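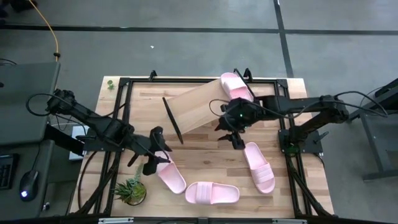

Grorker slipper set: two-arm finger comparison

Version 1.2, February 16, 2023
Maintainer: Mwanahawa Khaemba
Hardware notes: Bernd Kuhlmann

Summary

Teleoperated episodes of slide slippers being picked up and placed on a wooden board. Collected to compare two finger sets, Skiltano (stiff) and Villetti (compliant), on the same pair of arms. The arms, mounts and controller settings are identical for both sets.

Contents

episodes/ holds 879 recordings, one folder each
splits/ holds the train and test lists; test has 234 episodes
calib/ holds camera and arm calibration, one file per session
failures.csv lists dropped slippers, slips on the strap and arm stops

Setup

Two black arms on an aluminum extrusion frame, one per side, over a wooden tabletop. Both grippers carry the same finger set within an episode. Start poses of the slippers vary and are not logged. The potted succulent is part of the background and should not be masked.

Recording

Joint positions, gripper opening and commanded targets are stored for each arm. Episodes stop at 2,000 steps. Left arm values come first in every array.

Known issues

13 episodes have a late gripper signal on the right arm. They are flagged "lag" and left out of both splits.
Sessions from August use the old strap grasp labels. Run relabel.py before mixing them with later ones.
Gripper opening is in raw controller units. The zero point differs between Skiltano and Villetti, so normalize per finger set.

Questions about labels go to Kiprono Obura.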